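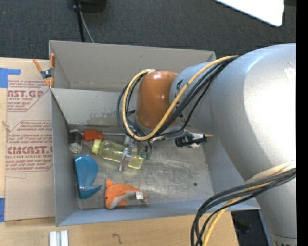 A divided grey bin with small objects in its front compartment.

Small parts, slow counts
By Eimear Hanrahan
Mar 10, 2026

Cycle counting is cheap to describe and expensive to do. A stockroom is split into classes by annual dollar value, each class is given a count frequency, and a portion of the bins is checked every shift. The annual shutdown count then becomes unnecessary, provided the auditor accepts the records.

At the Bloxham spare parts depot, the difficulty has always been class C: washers, clips, grommets and fuses. These lines make up most of the 2157 stock codes on site and very little of the value. Under the old schedule they were counted once a year, in August, and the variance was written off without much inquiry.

Soledad Ponce, the depot's inventory controller, changed the trigger. A class C bin is now counted when its recorded balance falls to the reorder point, when the quantity on hand is smallest and a count takes the least labour. Pusley, the consultancy that audits the depot, calls this low-point counting. The method is old and appears in most textbooks.

"We were counting full bins, which is the worst time to do it," Ponce says. "A full bin of M4 washers is an afternoon."

The change exposed a unit of measure fault. One supplier, Nitex, ships fuses in packs of 12; another, Edard, ships the same fuse in packs of 16. Both had been received under a single pack code, so the ledger drifted with every Edard delivery. Staff had put the drift down to unrecorded issues at the counter.

Weigh counting was trialled and kept for metal fasteners only. Moulded parts varied too much between batches, and the sample weight had to be reset at each receipt. Tolerance for class C is set at 2 per cent by quantity. Anything outside it is recounted by a second person before the ledger is adjusted, and the adjustment carries a reason code.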